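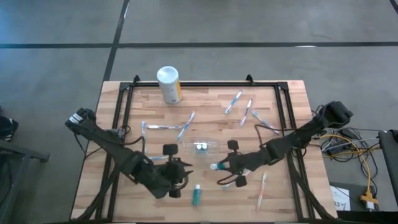 Packers and sorters wanted – Clisard toiletries table

Hello! I look after the packing side of things at Clisard, and I'm looking for 4 people to join us from March. If you like putting things neatly into boxes (you know who you are, you're the one who repacks the dishwasher after everybody else has gone to bed) then please read on.

Clisard puts together small toiletry sets for guest houses and hostels. Little bottles mostly, plus the bigger ones that go in the bathroom cupboard, and we do a welcome box for the Plurnell rooms that I'm rather proud of. All of it gets sorted, checked and boxed by hand at our place on Detska, ground floor, concrete underfoot, so wear shoes you can stand in.

What you'd be doing

Most of a shift is spent at a wooden table with a pile of bottles and a stack of boxes. You take the bottles out of their outer bags, look them over for leaks and wonky caps, wipe down anything sticky and pair them up. Same colour with same colour, caps up, labels facing out if they've got labels. The small ones go in the clear boxes, and they need to sit snugly side by side so they don't rattle about in the van. The large ones stay in their wrap until the end because they scuff if you so much as look at them.

Then there's the plastic. So much plastic! Empty bags go flat in one pile and crumpled ones in the sack, and please don't leave either on the table when you go to lunch. 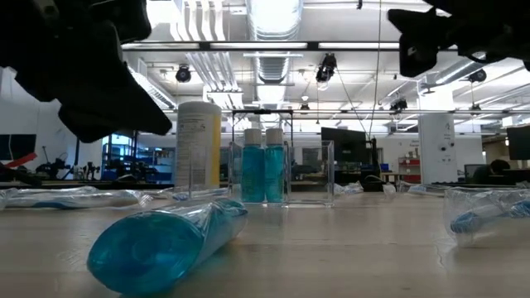
Two little blue ones boxed up, one big one still in its wrap.

A full shift comes to 100 boxes between the four of you, which sounds like a lot and really isn't once you've got into the swing of it. I've done it with a cold.

Who I'm after

No experience needed. You should be happy on your feet, not bothered by strong soap smells, and able to tell me when a batch looks wrong even if I'm in a hurry and being annoying about it. Tidy hands matter more to me than fast ones. If you have a skin condition or a perfume allergy do mention it, we have gloves in most sizes and I can move you over to folding cartons.

Hours and pay

Shifts start at 10 in the morning and finish mid-afternoon, with a proper lunch break and tea whenever the kettle's on. Pay is hourly, the same for everyone at the table, and your first shift is paid like any other – I don't do free trials. You can swap shifts among yourselves as long as somebody writes it on the sheet.

How to apply

Send me a few lines through the Clisard contact page with "Poon table" in the subject (Poon is what we call the welcome box range, long story). No CV needed. Tell me which mornings you could do, whether you'd be coming by bus or car as parking on Detska is dreadful, and one thing you're fussy about at home. I'll reply to everyone, usually in the evening once the boxes have gone out.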